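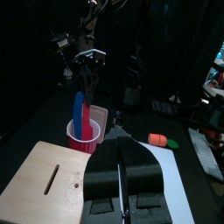

Posted by Jardine Support Desk | Monday, May 20, 2019 | Status: Open, waiting on vendor

Product: Starketti Portfolio Screener
Component: fundamentals import, margin comparison
Severity: 2

Problem: Gross margin for Udum shows as 6% on the peer comparison screen. The company page shows the correct value. All other peers in the group match their filings.

Steps to reproduce: Open the Pasedcombe watchlist, select Compare, set the period to trailing twelve months, sort by gross margin. Udum drops to the bottom of the list.

Log:
Cleared local cache and reloaded. No change.
Switched period to last fiscal year. Value is correct.
Exported the quarterly data to CSV. There are 2 rows for the March quarter, one original and one restated. Cost of revenue is being added from both - revenue is not.
Removed the original row in a test copy. Margin then matches the company page.
Checked more than 10 other companies with restated quarters. Same fault only where the restatement changed the cost lines and left revenue alone.

Workaround: Use the fiscal year period, or enter the margin by hand in the override column. Overrides are lost on the nightly refresh.

Sent the CSV and both sets of results to the vendor. They confirmed the duplicate row and put a fix on the list for the June release. Do not rank this group on trailing margins until the ticket is closed.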